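Joubert launches free lead and cable service for village halls and community rooms

Hall users in Jellmont will be the first to benefit from Tidy Leads, a new service from the family-run storage and electrical supplies firm Joubert, which sorts, labels, coils and stores the many leads that halls, clubs and meeting rooms gather over the years and can never quite find when they are wanted.

The service is free to any hall or community room run for public use within the Jellmont area, and it will stay free until the end of October, when the firm will look at how it has gone and decide how best to carry it on. Halls that sign up before then will keep everything they have been given, including their hooks, ties, labels and storage boxes, whatever is decided.

Anyone who has ever put on a film night or a quiz, or tried to plug in an urn on the far side of a big room, will know the feeling of opening a cupboard and meeting a great dark knot of cable with plugs sticking out of it at all angles. It is a small trouble as troubles go, but it eats up time, it wears the leads out, and a cable that has been trodden on, pulled tight and stuffed away wet year after year is a cable that will one day let you down in the middle of the raffle.

"We have been selling people extension leads for a very long time, and I am sorry to say that a good many of them were bought to replace a lead that was perfectly sound and sitting at the bottom of a box," said Lindiwe Cele, who runs the shop and workshop at Joubert and came up with the idea over the winter. "We would much sooner people looked after the ones they have. It is a nice job, you know, once you get going. You put the kettle on, you tip the lot out on the floor and you start with whichever end you can find."

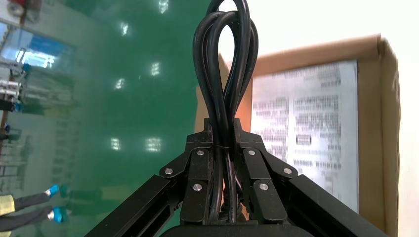 Jellmont, Jun 4, 2019. A black cable with a slightly glossy rubber jacket, folded into several loops and gathered together low down so that the top opens out in a tall teardrop, is much the shape that Joubert hopes to see hanging in every hall cupboard in the area before the year is out. The firm teaches the soft loop because it is kind to the cable and easy on the hands, and a person who has never coiled a lead in their life can pick it up in a few minutes.

The method is taught at every visit, and those who would like to try it at home are very welcome to. Lay the lead out straight first, and let it roll over by itself until the twists have come out. Hold one end loosely in one hand and bring the rest up to it in easy loops, all of much the same length, giving the cable a little turn between finger and thumb each time if it wants to kick out sideways. Never wind it round your elbow, however tempting that is, and never pull it tight around its own plug. Gather the loops near the bottom, fasten them with a soft tie and hang the bundle up by the top. Thick leads like bigger loops, and very long ones are happier on a drum.

A Tidy Leads visit usually takes up a morning or an afternoon. Two members of the Joubert team come along with a sorting mat, a box of ties and a label printer, and everything with a plug or socket on the end is brought out, wiped down and looked over. Leads with split jackets, loose plugs or scorch marks are set to one side and talked through with whoever looks after the hall, and nothing is ever thrown away without asking. The rest are measured, labelled with their length and their usual job, coiled and hung up or boxed where people can get at them.

The ties and hooks have been supplied at cost by Ornico, and the lidded storage boxes come from Butent, which has made them in a shallow size so that leads lie in a single layer and do not sink into one another. Joubert is very grateful to both firms, who said yes almost before the question was finished.

The service was tried out in the spring at 11 halls and meeting rooms. Between them they brought out 390 leads, of which 388 were matched to a job and given a label. The last two fit nothing that anyone in Jellmont has been able to think of, and they now live on a hook behind the counter at the Joubert shop, where customers are warmly invited to come in and have a guess.

"The halls have all been so welcoming, and I think we have been given cake at every one of them," said Lindiwe Cele. "What pleased me most was going back a month later to drop off some spare ties and finding that the leads were still hanging up. The playgroup had been using them, the bell ringers had been using them, and they had all gone back on their own hooks. One hall had even made a start on the bunting."

There are 15 further places open for the summer and early autumn, and they will be given out in the order that people get in touch. Halls with only a handful of leads are every bit as welcome as those with a whole cupboard full, and small neighbouring rooms may like to share a visit. The team asks only for a clear patch of clean floor, somewhere to hang a row of hooks and one person who knows what most of the things are for.

Please note that the visit is a tidy and a look over, and does not take the place of the electrical safety testing that a hall may need to have carried out. Joubert will gladly arrange testing separately for those who would like it.

To ask for a visit, please call in at the Joubert shop in Jellmont during opening hours and fill in a short form at the counter, or ask for one to be posted to you. A printed sheet showing the coiling method, with large type and plenty of room for your own notes, is free to anyone who would like one, whether or not they have a hall to look after.

Notes to editors

Joubert sells and repairs household electrical goods, leads, lamps and storage from its shop and workshop in Jellmont.

Lindiwe Cele is available for interview and is happy to show the coiling method to reporters, who are asked to bring along a tangled lead of their own.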